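# Does the Gumstead Adaptation Plan Count the Same Tree Twice?

Project report, climate and land policy module. Final version, 23rd June
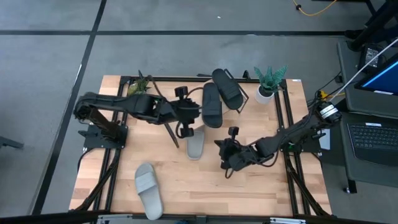 *Figure 1. Tabletop with a light butcher-block surface and two black arms mounted on it.*

## 1. Why we picked this

The Gumstead district plan says that planting trees along its streams will store carbon, cool the water, hold back floods and give farmers a new source of income. Our group read that sentence several times. It may be true. But each of the four claims is worked out in a different annex, by a different office, and we wanted to know whether the annexes agree with each other about how much land is being planted, and where.

Our question was a narrow one: does the plan show that its carbon goals and its flood goals can be met on the same ground? We did not ask whether stream planting is a good idea in general. Most of us think it is.

## 2. What we had to work with

We used the plan itself, its annexes, and the parcel list that the district published in December. The list has 2,672 parcels, of which 256 are marked as "priority planting." We also read the short guide by Undivero, the consulting firm that built the scoring tool behind the marking. The guide gives the criteria but leaves out the weights. We wrote to ask for them and were told they were still being revised, so everything we say about the scores is based on results we could see and on nothing inside the tool.

We left out the parcels in the Auer valley for most of the work. They were added late and have no soil data.

## 3. Method

For each priority parcel we noted which annex claimed it, what kind of planting was proposed, and whether the current use was crops, pasture or something else. Then we compared the planting type in the carbon annex with the type in the flood annex. Two of us did the coding separately and we settled the differences by going back to the text. This took longer than expected, mostly because the carbon annex uses "woodland" for three kinds of planting.

## 4. What we found

Of the 256 priority parcels, 92 appear in both annexes. That sounds like good news for anyone who wants one measure to do two jobs, and the plan's summary treats it that way. We are less sure. For many of these parcels the carbon annex assumes dense, fast-growing stands that are left alone for decades. The flood annex assumes mixed shrubs and open strips, cut back from time to time so that debris doesn't block the culverts. Both might be reasonable. They can't both be planted on the same strip of bank, and the plan never says which one wins.

The income claim is weaker still. Payments to farmers are worked out from the carbon numbers only. If a farmer plants the open strip that the flood annex wants, the payment presumably drops, but we found no table for that case. A farmer on pasture near Fukis would have to guess.

We found 11 parcels where the two annexes do describe the same planting in the same terms. All of them are on land that is already partly wooded, so it is fair to ask how much of the benefit would have come anyway. The plan gives no baseline for them.

## 5. Limits

We had one semester and no field visits. We coded words, and words in a plan can be sloppy while the people using it know perfectly well what they mean. It is possible that the district has a working version that sorts all this out. If so, it should be published. Our coding of "woodland" is also open to argument, and a more generous reading would shrink the conflict somewhat. We tried one on the pasture parcels and the conflict was still there.

## 6. What we would ask for

- One planting type per parcel, stated once and used in every annex.
- A payment table that covers flood planting as well as carbon planting.
- The weights in the Undivero tool, even in draft.
- A baseline for parcels that already have trees.

We'd hold off on calling the plan "integrated" until the first two are done. Putting two goals in the same document is easy, and the summary takes credit for it on nearly every page. The soil data for Auer should be out before the next round of planning, and the same comparison could be run there with our coding sheet, which is in Appendix B.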